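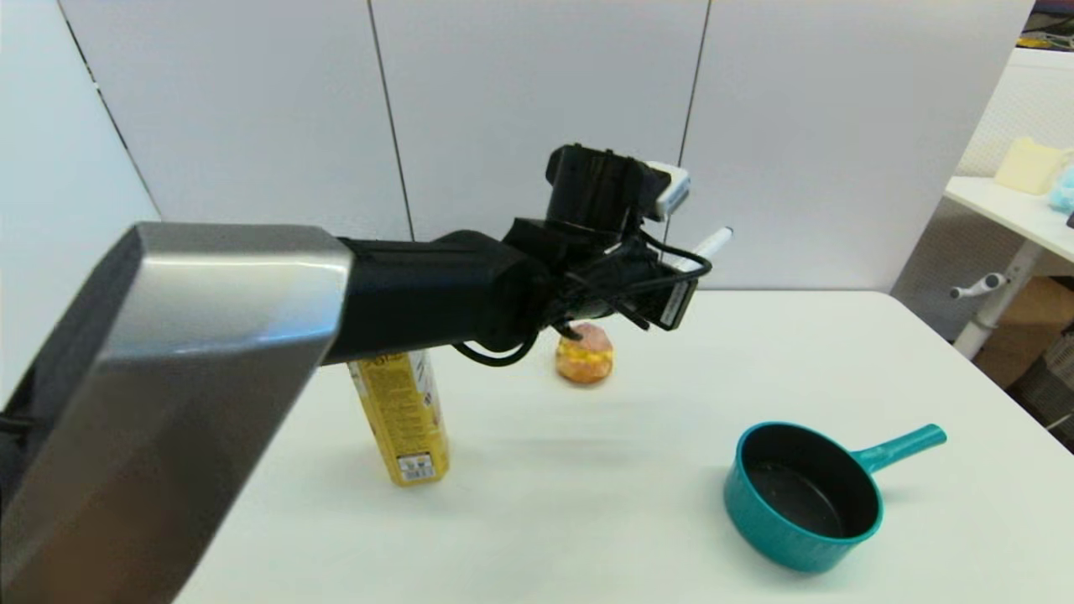 One reader of an earlier edition objected that we were too hard on averages. People need one number they can carry in their heads, the complaint ran, and an average is better than a guess. Fair enough, sometimes. But the reader never said which average, and that is where this chapter begins.

Chapter 9
What the Average Leaves Out

Suppose the town of Gorkau reports that its households spend an average of 1,252 dollars a year on heating. The figure looks solid. It has four digits and no rounding, and it appears in a report with a map on the cover. Before you repeat it to anyone, ask how it was made. Did the town collect bills, or did it ask people to remember them? Did it include apartments where the landlord pays? Were empty houses counted as zero, or dropped? Each choice moves the number, and the report mentions none of them.

Then there is the word itself. In everyday speech, "average" can mean the mean, the median, or just whatever seems normal to the speaker. The mean adds everything up and divides. The median lines everyone up and picks the middle. In a town where most homes are small and a few are huge and drafty, the mean can sit well above what a typical household pays. Writers tend to choose the one that suits them. We do not claim they are all dishonest. Many of them never noticed there was a choice.

Companies do this too. Rusoteck, a maker of space heaters, advertises that its customers save "up to 100 dollars on average." Read that again slowly. "Up to" names a ceiling and "on average" names a middle, and the two cannot both describe the same figure. Its competitor Viseck is more careful and gives a median, but only for customers who mailed back a card in October. People who are pleased with a heater may be more likely to mail a card – or the angry ones may be. Without knowing who stayed silent, we can't tell.

You will meet some formulas in this chapter, and they are easy. A calculator handles them in seconds. The hard part comes earlier, when somebody decides what goes into the list, and most of the exercises deal with that.

Before you read on

Find a news story that uses the word "average." Write down which kind you think it means, and what in the story makes you think so. If there is no clue, write that down too. Keep your notes for Section 2, where we take apart the Jugah commuting survey and its claim that the average trip to work takes around 9 minutes.

Terms introduced in this chapter: mean, median, outlier, nonresponse, skew.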